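I paid for a year of Vosteo, the birth chart app, after the free version guessed my rising sign right. That was probably luck. The daily readings run 70 words and could fit anyone with a job and a mother. I read my sister's Virgo page for most of June by mistake and never noticed. The chart wheel is pretty, and the moon alerts come on time, usually at 15 minutes past midnight, when I'm asleep. Two stars, both for the wheel.

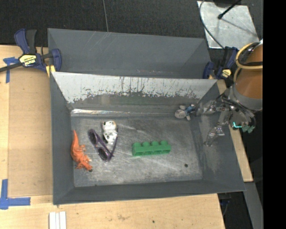

I won't be renewing.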